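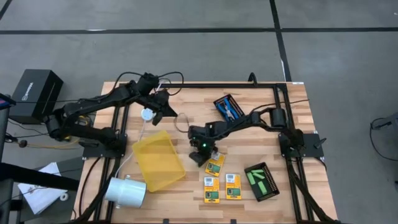

Dastholm Disc Golf Club questions Onevano ratings plan

Members want evidence before fees rise

Dastholm Disc Golf Club has told the Onevano League that it will not sign up to the new player ratings scheme in its present form.

The league announced in March that ratings would be worked out by Flinel, an outside software supplier, from next season. Clubs were promised fairer divisions and quicker results. They were also told that the annual fee per player would go up by £2.

Dastholm has 231 members and would like to know what they are buying. The league says the system was tested on 582 rounds. It has not said which courses those rounds came from, how windy it was, or how many were played by beginners. A request for the figures was met with a leaflet.
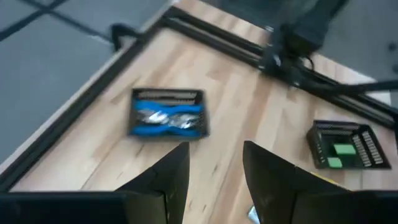
Wooden tabletop with black rails along two sides.

The club is also unconvinced by the claim that the change has wide support. Only 70 players answered the league's survey, and the question about cost was left out of it.

"We have heard 'fairer' before," the club said in a statement. "The last ratings change put half our novices in the wrong division for the Matoušek Cup, and it took until the following spring to sort out. If this one is better, show us the numbers."

Dastholm will keep using the existing ratings for its own events. Entry for the Matoušek Cup opens at 9am on the club website, and fees are unchanged.

Press enquiries: Dastholm Disc Golf Club, via the contact form.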